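Visit to the Plindale fresh produce hall
Report for members of the Rurnance Retail Training Association

19 Jul 2022

Purpose of the visit

The Association was invited to Plindale by its trading manager, Viorica Bălan, following the reopening of the produce hall in January. Our party consisted of 4 members of the display and merchandising group, led by Viera Malý. The visit lasted 2 hours and included a walk through the sales area, a short period in the preparation room and a discussion with the department's staff. The present report records what was seen and the points that members may wish to consider in their own shops.

Arrival and introduction

We were received at the staff entrance by Mounir Badawi, who supervises the produce department and has worked at Plindale since before the refurbishment. He explained that the former layout relied on flat tables and stacked crates, and that customers tended to take from the front edge and leave the back untouched. Stock at the rear was often overlooked until it was past its best. The new fittings were supplied by the firm of Jelínek, whose representative, Hedvika Jelínek, joined us for the first part of the tour.

Ms Jelínek spoke briefly on the design of the counters. Her firm had been asked for a warm appearance, hence the light wood, and for trim that would stand up to trolleys. The slope of the lower compartments was settled after a trial period in which several angles were tested with round and long produce. Tomatoes had proved the hardest to please. Too steep a slope sent them to the front in a heap, and the angle finally adopted was chosen largely on their account.

The sales area

The greater part of our time was spent at the main vegetable run. Fruit is kept on the upper tier and vegetables are placed below, within easier reach. Mr Badawi told us that the heavier vegetables had at first been tried on top and were moved down after requests from older customers. 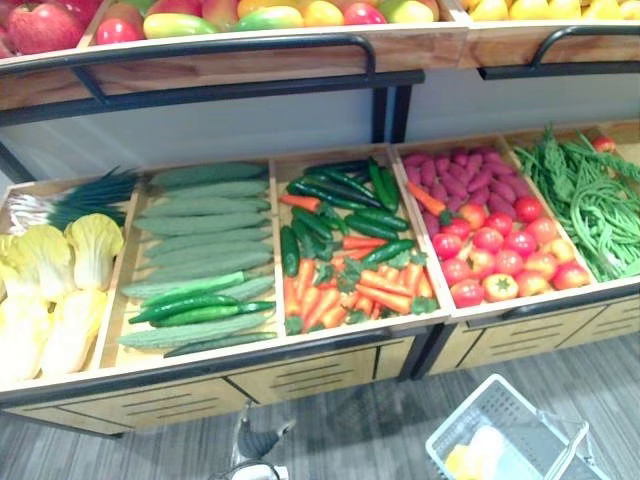 The main run at Plindale, with fruit on the upper tier and vegetables in the sloping compartments below.

Members took particular interest in the arrangement of the long vegetables. The bitter melons are laid horizontally in rows, and the green chilli peppers placed among the lower rows follow the same direction. The effect is orderly, and Ms Malý observed that a customer unfamiliar with bitter melon would have no difficulty in seeing its shape and skin. Mr Badawi confirmed that staff are taught to lay this line by hand and to straighten the rows whenever they pass.

The napa cabbages are stacked on their sides. Some of our members stand theirs upright at home, and there was a friendly exchange on the merits of each method. The Plindale staff prefer the side stack for ease of lifting. Green onions are kept in the same compartment, above the cabbages, and it was suggested to us that the two are very often bought together for soups and dumplings.

Cucumbers and carrots share a compartment. The group was divided on this. The orange and dark green are handsome side by side, but cucumbers had found their way on to the carrots, and one member felt that a low divider would be of use. Mr Badawi replied that dividers had been considered and that the department wished to keep the freedom to alter the share given to each line from one delivery to the next. Purple sweet potatoes and tomatoes are also placed together, the sweet potatoes at the back and the tomatoes in front, and here the group agreed that the colours worked well.

On the upper tier, the lemons have a bin to themselves on the right, while large red apples and mangoes are shown together on the left. Ms Bălan remarked that the mangoes sell more readily when red, orange, yellow and green tones are mixed in the row, as customers buying for the same day and customers buying for later in the week can both find what they want.

The preparation room

Jabari Khaemba, who is responsible for receiving, showed us the preparation room behind the hall. Deliveries from the wholesaler Plavarico are checked against the order sheet, trimmed where necessary and placed in shallow trays for the shop floor. Staff handle 300 trays in a normal week. Outer cabbage leaves are removed at this stage, and carrots ordered with their tops on are sorted so that tired greenery can be taken off before display.

Mr Khaemba keeps a written record of everything discarded, by line and by reason, and kindly allowed us to look through recent pages. Entries are short and are made at the bench, in pencil. Several members asked for a copy of the blank form, which has been passed to the Association's office and may be had on request.

Points raised in discussion

Ms Malý asked how the compartments are cleaned. Each is emptied and wiped down in turn before opening, beginning at the left, and older stock is returned to the front. The corners take the longest, particularly where soil has come in with the root vegetables.

A question on labelling was left open. Plindale is still deciding on the wording for its less familiar vegetables, and Ms Bălan would be glad to hear from members who have printed cooking notes for bitter melon or purple sweet potato.

The Association thanks Ms Bălan and her colleagues for their time and for the excellent tea. Members wishing to join a second visit should give their names to Ms Malý. Sturdy shoes are required for the preparation room.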